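Teaching the arm to pick up laundry, part 2: driving it by hand
Apr 24, 2021

OK, so last time we got the leader arm talking to the follower, and now comes the fun bit: showing it what to do! I'm still using my Triltus follower with the Zullow recording software, but any pair of arms that mirror each other should be fine.

Start with one thing out of one basket. I know, you want to do the whole load (so did I), but my first 187 demos were a jumble of socks, towels and jeans and the policy I trained on them just hovered there looking shy.

Before you record, check these:
Wrist camera plugged in and showing a live picture
Gripper opens all the way
Basket where the arm can reach every corner without hitting its elbow
Your foot near the stop pedal

Now hit record and move the leader slowly. Come down over the cloth with the fingers open, stop just above it, then go in and close. I count to two before lifting. That little pause made a huge difference for me, and it's easy to skip once you get bored, which you will!

Grab a fold and not a flat bit. With heavy stuff like twill I go for a thick edge or a waistband, and I try to keep the fingertips off buttons because they're slippery little things.

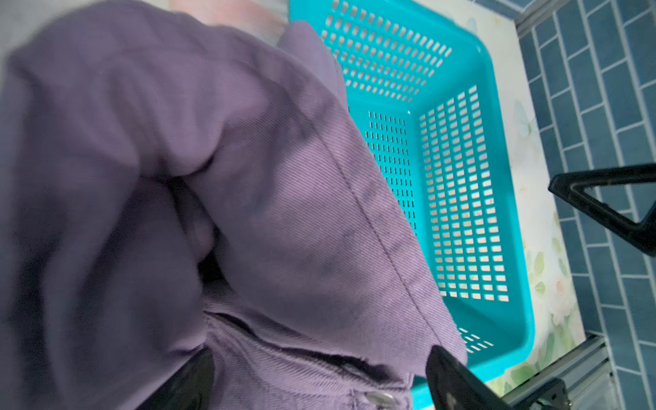

Once you've got a grip, lift straight up until the cloth clears the rim, and only then swing sideways. If you drop it, keep recording and go get it again. I used to delete those runs and I wish I hadn't, they're how the arm learns to recover.

Shuffle the clothes between takes, and save every 5 runs so a crash doesn't eat your afternoon. I stopped at 290 for the basket task and trained overnight. A friend on the Pagano forum went to 700, but I'd try yours first and see where it misses, then record more of just that part.

Folding is next, wish me luck.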